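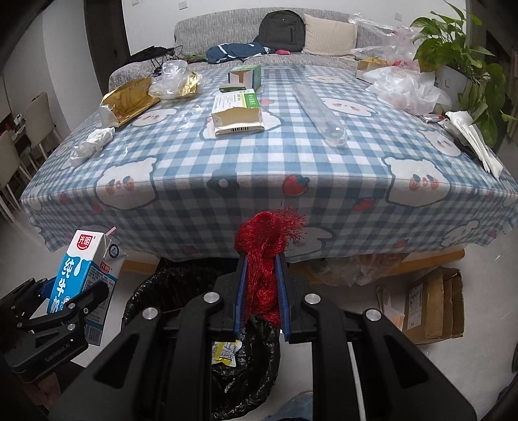

Table Hosts and Clear-Up Crew, Clinovthorpe Community Lunch

Casual and permanent part-time, 19 hours a week to start

We are looking for two or three kind, steady people to join us at the Clinovthorpe lunch room, where Gresel has been putting on a sit-down midday meal and an afternoon snack table since the old library annexe was handed over to us. If you like people, don't mind rubbish, and can keep a conversation going while you wipe under somebody's elbow, please read on. It's a bit of a long ad, sorry, but we'd sooner you knew what the days are like before you put your good shirt on for a chat with us.

About the room

The lunch room seats 73 when every chair is out, and in the cooler months every chair generally is. We get retirees, parents with prams, high school kids after the last bell, people from the boarding house up the road, and a fair few who live alone and come for the company as much as the food. Lunch is served from 11.45 am. The snack table runs from 2 pm until we close the doors at 4.30, and it's the snack table that makes most of the work in this job.

People help themselves at the snack table. There's fruit, there are biscuits and lollies in wrappers, there are small cartons of milk with straws, and whatever else Song Pantry has sent over on the morning run. It's cheerful and it's messy. The big tables have gingham cloths on them, the blue and white sort with cartoon animal faces and fruit all over, and the little ones like to pick their favourite face and insist on sitting in front of it. You'll learn to work around this. A bin with a black liner stands by the table, and a good part of your afternoon will be making sure the rubbish goes from one to the other before it ends up on the floor.

What you'll be doing

Setting out tables and cloths before lunch and making the place look like somewhere you'd want to sit down.

Greeting people, finding them a spot, and noticing who's new or looks a bit lost.

Clearing as you go. Wrappers, straws, cartons, serviettes, and those bits of mesh netting that the oranges and onions come in, which get into everything. Netting gets a knot tied in it and goes straight in the bin, please, as the loose strands find their way round the wheels of the trolley and we've had to take scissors to them more than once.

Emptying and flattening cartons where they're going to recycling. We'll show you which ones go where. It changed in autumn and even the old hands still ask.

Changing bin liners well before they're full. An overfull liner has to be carried the whole length of the corridor, and you'll only let that happen the once.

Wiping down, shaking out and swapping the tablecloths, and running a load through the machine at the end of the day if it's your turn.

Sweeping under the tables and having a quick look for lost property. Keys, glasses, one glove. There's a tub for it under the counter.

Who we'd love to hear from

You don't need hospitality experience, though it won't hurt. Some of our best people came to us from school crossings, aged care, a paint shop and a long stretch at home with kids. We do need you to be on your feet for most of a shift and comfortable bending to floor level, and if that's tricky on some days but not others, have a word with us and we'll see what can be arranged. We've got a couple of perching stools and we're happy to split the jobs so that one person does the low work and another does the tabletops.

A second language is a real bonus. Our groceries and our guests both come from all over, and it's lovely when someone can read a carton out to the person sitting next to them.

You will need a current Working with Children Check before your first shift. If you haven't got one, apply anyway and we'll help with the paperwork. A food safety certificate is handy and we'll pay for the course if you don't have it, which takes one day at our other site in Nikska Lane.

Hours and pay

The permanent part-time role is 19 hours a week spread over four shifts. Casual shifts are offered on top of that, mostly during school holidays, when numbers jump and the snack table goes a little feral. Pay is at the award rate with casual loading where it applies, plus super. You get lunch on every shift, the same lunch everybody else gets, and you're encouraged to sit down at a table with the guests to eat it.

We supply an apron and gloves. Wear closed shoes with a decent grip, and clothes you won't grieve over. Jeans are fine.

How to apply

Drop a note in at the front counter any time between 9 am and 3 pm, or post it to Gresel, 139 Mill Street, Clinovthorpe, marked "Table Hosts". One page is plenty. Tell us a bit about yourself, which hours suit you, and anything you'd like us to know. A resumé is welcome but you don't have to send one. If writing isn't your thing, come in and ask at the counter for a form, and someone will go through it with you over a cuppa.

The 387 bus stops right outside, and there's free parking behind the annexe after 10 am.

Applications close at the end of October. We'll ring everyone who applies, and we'll ask those we'd like to get to know better to come along for a short paid trial shift, 1 pm to 4.30 pm. You'll be paired with one of our regular crew the whole way through.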